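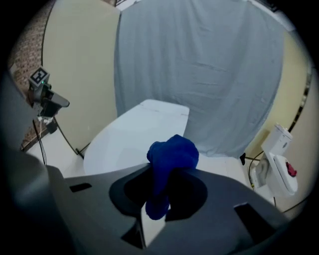
布物の把持に限って採否を決めるのは早いのではないか、との意見がGonex側の出席者から出された。布は指先の形状よりも当て方で結果が変わり、操作者の慣れがそのまま数字に表れるため、硬い対象物の記録と並べて判断してほしいという趣旨である。事務局は、本日の議事をこの点の確認から始めることを提案し、異議なく了承された。

把持機構比較検討会 第四回議事録

開催月 11月
開催場所 Brandport実験棟 二階会議室
開会 午後1時30分
閉会 午後4時10分
出席 検討会構成員、Stekura側技術担当、Gonex側技術担当、事務局
配付資料 資料1 把持試行の集計、資料2 手持ち型グリッパの外形比較、資料3 制御装置Cârsteaの応答記録、資料4 前回議事録(案)

議題
1 前回議事録の確認
2 布物把持の試行結果について
3 広角カメラの取付位置について
4 追跡用マーカの見え方について
5 制御装置の選定について
6 次回までの作業

議題1 前回議事録の確認
資料4について事務局が説明した。議題3の記述のうち「カメラの固定を変更する」とある箇所は、当日の合意に照らすと「変更の可否を検討する」が正しいとの指摘があり、該当箇所を修正のうえ承認された。修正版は事務局が共有フォルダに格納し、旧版は削除せず版番号を付して残す。

議題2 布物把持の試行結果について
事務局より資料1に基づき報告があった。前回以降に収録した試行は251件であり、このうち集計に用いたのは200件である。集計から外したものは、開始時の姿勢が手順書に合致しないもの、及び収録の途中で時刻情報が欠けたものである。除外の判断は収録担当とは別の者が行い、その記録を資料1の末尾に付した。

Stekura側より、同社の手持ち型グリッパでは、布を横からつまむ場合と上から押し込んでつまむ場合とで、閉じ動作の開始時期に明確な差が見られたとの説明があった。押し込む場合には指が布の下の面に触れてから閉じるため、握り始めの位置が操作者ごとにそろいやすい。横からつまむ場合は布の端の出方に左右され、同じ操作者でも開始位置がばらつく。

これに対し、Gonex側より次の意見があった。現行の手順書は、布を置いた状態を「軽く丸めて置く」とのみ定めており、丸め方の差が結果に含まれている。機構の差と置き方の差を分けるには、折り目の向きを定めた条件を加える必要がある。また、両社の指先は幅が異なり、Gonexの指先は21ミリであるから、薄い布では接触面の広い側が有利となる可能性がある。指先の幅をそろえた試作品を用意することは可能であり、費用は同社の負担とする。

構成員からは、丸めた布を残すべきであるとの意見が出た。実際の作業で布が整った形で置かれていることは少なく、条件をそろえすぎると比較の意味が薄れる。他方、再現性を欠く条件のみで優劣を付けることにも問題があり、両者を分けて集計するのが適当であるとの発言があった。

協議の結果、次のとおり決定した。
(1) 布物の条件を、丸めた状態と、二つ折りにして折り目を操作者側に向けた状態の二種類とする。
(2) 指先の幅をそろえた試作品については、現行品とは別の系列として記録する。
(3) 硬い対象物の試行を同じ操作者で実施し、布物の結果と並べて資料にまとめる。
(4) 上記がそろうまで、機構の採否に関する結論は出さない。

議題3 広角カメラの取付位置について
事務局より、手持ち型グリッパに取り付けたカメラの画角について報告があった。広角レンズを用いた画像では周縁部の湾曲が大きく、四隅は黒く落ちる。手前側にはグリッパの本体が広く写り込むため、把持する物が本体の開口付近に来たときの見え方が検討の対象となる。

構成員より、本体の写り込みは一概に不要とはいえないとの意見があった。本体の輪郭が常に同じ位置に写っていれば、取付のずれを画像から確認する手がかりとなる。ただし、写り込む面積が大きいほど、低い位置にある対象物が隠れる。取付位置を上げれば下方は見やすくなるが、指先から遠くなり、小さな対象物では細部が失われる。

Stekura側は、カメラの支持部を交換式とし、高さの異なる二種類を比較する案を示した。Gonex側からは、支持部を高くすると机の縁や棚板に当たるおそれがあり、狭い場所での操作性を先に確かめるべきとの意見があった。事務局が前回の収録記録を照会したところ、支持部の接触が記された試行は18件であった。接触の程度は記載されておらず、位置ずれが生じたか否かは判断できない。

本件については、高さの変更を急がず、まず記録票に接触の有無、接触した部位及び固定ねじの緩みを記入する欄を設けることとした。二種類の支持部による比較は、記録票の改訂後に実施する。歪み補正の計算については、両社とも同一の校正用紙を使用し、補正前の画像も必ず保存する。

議題4 追跡用マーカの見え方について
白黒の四角いマーカを付した追跡装置の配置について意見交換を行った。論点は、装置が画像の左右いずれかに寄った場合の扱いである。広角レンズでは、端に写るマーカほど湾曲の影響を受け、検出結果が不安定になりやすいとの指摘がStekura側からあった。

Gonex側は、マーカの検出に失敗した時点で記録を捨てるのではなく、失敗した区間に印を付けて残す方式を求めた。検出の途切れが短ければ前後の姿勢から補うことができ、途切れの長さ自体も配置を見直すための資料となる。事務局は、補った値と検出した値が混在すると後の集計に支障が出るとして、両者を別の列に記録することを条件に賛成した。

あわせて、配線の取り回しについて発言があった。床面近くにケーブルがある配置では、操作者の足元と手持ち型グリッパの移動範囲が重なりやすい。壁側に沿わせて固定し、余長は装置の背後にまとめることを標準とする。固定の方法は会場により異なるため、手順書では方法を指定せず、移動範囲に入れないことのみを定める。

議題5 制御装置の選定について
資料3に基づき、制御装置Cârsteaの応答記録について説明があった。対象は、アームに取り付けて使用する場合の開閉指令であり、手持ち型の収録には関係しない。指令を連続して送った際、後の指令が先の指令を上書きする設定と、順に処理する設定とがあり、今回の記録では二つの設定が混在していたことが判明した。

構成員より、設定の混在した記録で応答の速さを論じることは適切でないとの指摘があり、事務局もこれを認めた。Gonex側は、自社のグリッパは順次処理を前提に調整しているため、比較に際しては順次処理にそろえるよう要望した。Stekura側は上書きの設定でも動作に支障はないが、布物で握り直しを行う場合には上書きの方が扱いやすいと述べた。

両設定について同じ手順で記録を取り直し、機構ごとに有利な設定だけを選んで示すことはしない、との方針で一致した。設定の値は記録ファイルの先頭に書き込む。電源の投入直後に取った記録の扱いについては意見がまとまらず、継続審議とした。

議題6 次回までの作業
事務局
手順書の布物に関する項を改め、折り目の向きを図で示す。記録票に接触欄及び緩み欄を追加する。検出値と補間値を分けた記録様式の案を作成する。

Stekura側
高さの異なる支持部の図面を提出する。横からつまむ場合の閉じ始めの位置について、操作者別の内訳を提出する。

Gonex側
指先の幅をそろえた試作品の寸法表を提出する。あわせて、指先の表面材を現行品と同一とするか否かを書面で回答する。

構成員
資料1の除外記録を確認し、判断に疑義のある試行があれば番号を事務局に通知する。

その他
収録画像の貸出しについて、Gonex側より社内の評価環境で使用したい旨の申出があった。補正前後の画像を一組として貸し出すこと、加工した画像を検討会の資料に用いる際は加工の内容を明記することを条件に承認した。Stekura側にも同じ条件で貸し出す。

次回の開催時期は、試作品の寸法表が提出された後に事務局が調整する。会場は引き続きBrandport実験棟とし、硬い対象物の試行を見学する時間を議事の前に設ける。

以上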